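The Town That Votes Out Loud

By the time the church bell in Berard strikes nine, the folding chairs are gone and people are standing along the radiators. It's March, the roads are half mud, and 161 voters have come to the school gym to decide whether their town should buy a used road grader. They will be at it until supper. I can't think of a better way to spend a day.

Berard has run itself by open meeting since before it had a paved street. There is no mayor and no council. Three selectmen keep the lights on between meetings, and everything that costs real money comes back to this room, where anyone on the voter list can stand up, be recognized by the moderator, and try to change the number. You can watch a budget line drop by $3,000 because a retired plumber knows what a boiler valve costs. I saw it happen before the first coffee break!

The valley has tried other ways. Kilent, 20 miles downriver, gave up its meeting for a town manager and a paper ballot, and plenty of people there are happy with the trade. Turnout went up. The roads are good. But when Kilent's ballot asked voters to approve a bridge repair last year, the question ran a page and a half, and there was no one to ask what it meant. In Berard someone would have raised a hand.
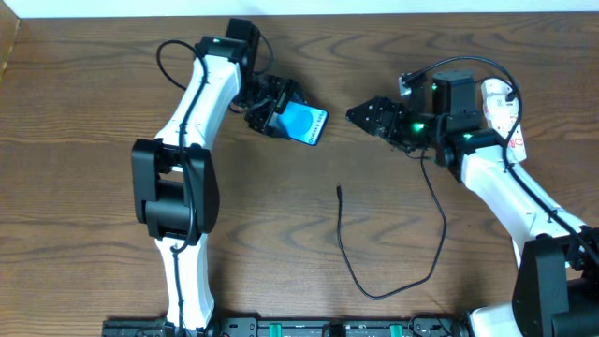

Open meetings have always rested on a simple physical fact, which is that people argue differently when they can see each other. The old political writers understood this and mostly worried about it, fearing crowds, speeches and the loudest farmer in the county. What I saw in Berard was closer to the work you'd do across a kitchen table, the kind with a strong, swirling grain and dark knots in the wood, where you end up tracing the lines with a finger while you wait for the other person to finish. You have to wait. The moderator won't let you do anything else.

And the waiting does something. The grader debate began badly, with two brothers from the Medve road on opposite sides of it and neither in a mood to be polite. An amendment failed. Then a woman near the back asked how many hours the old machine had been in the shop, and the road foreman read the answer off an envelope, and you could feel the whole gym recalculating. The vote, when it came, was by raised card, and it passed by 5.

There are fair complaints. A nurse on the day shift can't be there, and neither can a parent whose sitter cancels. Ikovberg, over the ridge, moved its meeting to seven in the evening and set up child care in the library, and almost doubled its attendance. Berard talked about doing the same under "other business." It was well past four by then, and the motion was tabled until next March, after a very good discussion of whether the library has enough parking.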